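Zesham Athletic Equipment Workshop
Notebook entry, October 23, 2018
Entered by: Coralie Partington
Subject: Helmet reconditioning, junior varsity football, second half of season

The Usmont junior varsity helmets were received at the workshop this morning in four crates. The intake sheet had been completed by the school and matched the contents. Merle Merrick checked the shells and I checked the liners and hardware.

The team has two games remaining before the playoffs. Usmont has asked for the helmets back in time for a full practice in pads before the first of them. We agreed to this on the condition that any helmet failing inspection stays here.

Shells. Merle found no cracks through any shell. There is heavy scuffing on the crown of the linemen's helmets, as one would expect by this point in the season. One shell shows a short surface line running back from the left ear hole. It does not open under hand pressure, but the helmet has been tagged and set aside for a second look under the bench lamp. Please do not return it to the crate.

Liners. The front pads have gone flat in 12 helmets. All of these are from the batch purchased in July, and none of the older helmets show the same wear. The July batch was fitted with Duvico pads and the older ones with Todorova pads. I would not draw a conclusion yet, as the July helmets went mostly to the players who take the most contact. The positions are listed on the school's roster sheet, which is clipped inside the back cover of this notebook. If the replacement pads hold up on the same heads through the playoffs, the question may be closed.

Hardware. Face mask screws were checked with the torque driver. Several were loose on the lower clips – the same place as last season. All lower screws are to be replaced and not merely tightened. The T-nuts can stay unless the threads are worn. Chin straps were in fair order. Two snaps had been bent with pliers by someone at the field, and both have been cut off and renewed.

Drop checks. The small rig was used for the sample helmets, set at its usual height, with the medium headform. The first reading was discarded because the headform collar had not been seated. The readings after that were steady from drop to drop. The replacement front pads read lower than the worn ones in every position tried. Full readings are on the loose sheets and will be copied here when Merle has initialed them.

Cost. The estimate to the school stands at 1,360 dollars for the full set, including paint on the crowns. Of that, 125 dollars is for screws and clips. The athletic office has asked whether the paint may be put off until after the season. I see no objection, as the paint has no bearing on fit or protection, and it would free the drying rack for the Zesham varsity order.

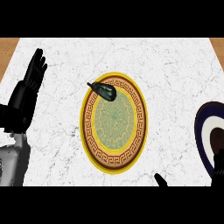
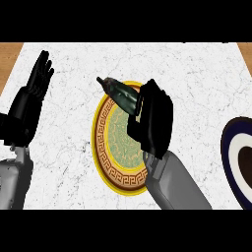
Open items.
Second inspection of the tagged shell (Merle).
Order front pads, medium and large. We are out of large.
Revised estimate to the school without paint.
Ask the coaching staff to record which player wears which helmet number for the remaining games. The present list was made in July and several players have changed sizes.

Correction to the previous entry: the jaw pads noted there as size small were size medium. The stock card has been amended.

Merle adds that the torque driver is reading slightly high against the reference and should go out for calibration once this order has left the building. Until then, use the second driver, which is kept in the drawer under the drop rig. The crates are on the lower shelf by the rear door, with the finished helmets in the two marked with green tape.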